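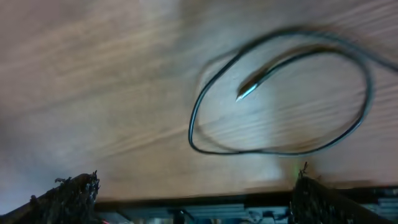 Good wood takes its time: a morning at the Kinnear table shop

The kettle is on before anyone has said hello properly. It's a bit past seven, there's frost on the ute outside, and the owner of Kinnear is already rubbing her palm along a slab of timber that's been leaning against the back wall since April.

"Feel that," she says. "Go on, with the flat of your hand. You can't tell a thing with your fingertips."

I do as I'm told, and she's right, there's a faint ridge running the long way that I would never have seen. She's delighted. I get the feeling she'd happily spend the whole interview on that one ridge, and I'd happily let her!

Kinnear makes kitchen and dining tables, and not much else. She started out doing repairs in a rented shed at Sestska, mostly chairs with wobbly legs, until a neighbour asked her to rescue an old table that had spent years under a leaky verandah. It took her all winter. She charged far too little for it and says it was the best job she's ever had.

"I'd never had the top off anything that size. Underneath it was like opening somebody's diary. There were pencil marks from the bloke who built it, sums he'd got wrong and crossed out, a kid's drawing of a horse. I put it all back exactly as it was. The family didn't even know about the horse."

She writes on the undersides of her own tables now. What does she write? "Depends on my mood. Weather, mostly. What was on the radio."

Table number 101 went out the door the week before I visited, and she's still a bit sore at seeing it go. It was a long one, and the customers had to take a window out to get it in. She went along to help, stayed for lunch, and came home with a jar of pickled beetroot.

The tops are finished with oil, never a hard varnish, and this is where she really gets going. I've put my tea down (on a coaster, I checked) and she's pulled out three offcuts to show me the same oil at one coat, two coats and five.

"People are frightened of oil. They think it's precious. It's the least precious finish there is! You get a ring on it, you give it a light sand with the grain, you wipe some more oil on, and you go to bed. Try that with a shiny one and you'll be stripping the whole top."

The oil she likes is a blend called Miltik, which she buys in big tins and decants into old jam jars. Her method hasn't changed in years: a thin coat, twenty minutes' wait, then wipe off every bit you can. Then wipe it again after you've had a cuppa, because some will have crept back out of the grain. She goes up through the sandpapers slowly and refuses to skip one.

"I've had apprentices try to sneak past a grit. You see it straight away once the oil's on. The scratches light up."

And the colour? Does she ever stain?

"No. Well, once. It was for my sister and we don't talk about it."

We wander through to the timber store, a long tin lean-to that smells of honey and dust. The boards are stacked with little sticks between them so the air can move. She won't touch a board until it's had a good long rest in there, and she weighs a few test pieces to keep track of how they're drying. One of them is sitting on the scales when we walk in. She has its history in a school exercise book: 540 grams when she cut it, 500 at the next entry, 470 now.

"When it stops changing, it's ready. I can't hurry it. I've got customers who ring and ask if I can hurry it, and I put the phone up to the stack so they can hear for themselves."

She does have one new enthusiasm, and it's an odd little extending table she calls the Perkari. The leaf folds away underneath and swings up on a wooden pivot, with no metal in it at all. The first two jammed. The third swelled up in a wet spell and had to be coaxed open with a mallet and some candle wax. The fourth is in her own kitchen, where her kids have opened and shut it so often that the pivot has worn beautifully smooth — "free labour," she says, looking very pleased with herself.

I ask what people should look for if they're buying second-hand, and she barely draws breath. Get down on the floor and look up. Check that the top is held on in a way that lets it move with the seasons, with slotted holes or little wooden buttons. Pull out the drawers if it has them and sniff. Don't worry about stains, dents or the odd burn, and don't pay extra for legs that have been painted to look old.

"And sit at it! Put your elbows on it. People buy a table standing up, and then they spend thirty years sitting down at it. I don't understand that at all."

By now the frost has gone off the ute and there's someone in the yard with a trailer, tooting. She's got boards to unload. I offer to take an end, and she hands me a pair of gloves.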